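Ateliers > Robotique > Qui sommes-nous

Odoron, l'atelier partagé

Odoron c'est un local, des établis, des outils en commun et depuis deux ans surtout des bras robotisés. Pas une entreprise, pas une école non plus. Une asso, avec un bail et une imprimante 3D qui bouche quand il fait froid.

Ce qu'on construit

Projet principal : Kovero. Deux bras, une caméra au poignet, des pinces imprimées sur place. But : lui faire ranger des gobelets. Ça paraît bête, ça occupe trois soirs par semaine. Budget de départ 1384 euros, on est à 2981 avec les moteurs remplacés et l'alim grillée (notre faute, polarité).

Les doigts en sont à la version 6. Plus larges à la base, bout carré. La v5 cassait à la vis. Fichiers dispo pour les membres, demandez le dossier Muriithi, c'est le nom du serveur.

Côté logiciel : on guide les bras à la main, on enregistre, on entraine, on recommence. 50 essais par exercice minimum, sinon on ne garde pas. En ce moment, gobelet rose couché sur la planche, pile de récipients emboîtés un peu plus loin. Le plus pénible reste la prise par le bord. 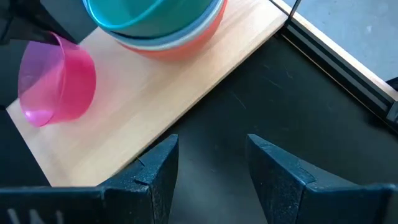
Comment venir

Ouvert à partir de 18 h, fermé en août. Première visite libre, ensuite adhésion, 50 euros l'année, outils compris mais pas le filament. Débutants ok, on a tous commencé par souder de travers. Apportez un portable si vous voulez toucher au code.

Le vieux rabot et la scie à ruban viennent de Gratetti, la menuiserie qui occupait le local avant nous. La scie : seulement avec quelqu'un qui la connait. Merci de balayer après.

On cherche aussi des servos, même fatigués, et une étagère de 2 m.

Classé dans : La vie de l'atelier
1682 vues · 7 commentaires · 12 partages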